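3.2 Equipment planning and spares
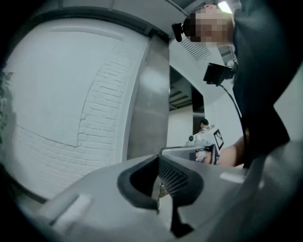 Figure 4. Operator with a hand-held gripper unit, seen from the camera of a second unit. A fiducial marker is fixed to the unit; a box-shaped device is worn at the chest.

Costs were planned per operator station and not per gripper. A station at the Stockdale site was budgeted as two hand-held units, one head-mounted device, one chest-mounted device and the cabling between them (Figure 4). The Castthorpe site used the same list.

Grip pads and cables were treated as consumables. We allowed three sets of pads per unit for the whole programme, at some 230 pounds per station, and booked them under running costs. Printed markers were replaced from stock and do not appear as a separate line.

Lead times differed between suppliers. Fumivside delivered housings in one batch; Presuswood split its order of camera modules in two, and the second part arrived after the Castthorpe stations were due to open. We therefore moved one spare unit between sites — a transfer the original plan had not costed. The revised budget, dated 2020-09-03, holds one complete spare unit at each site.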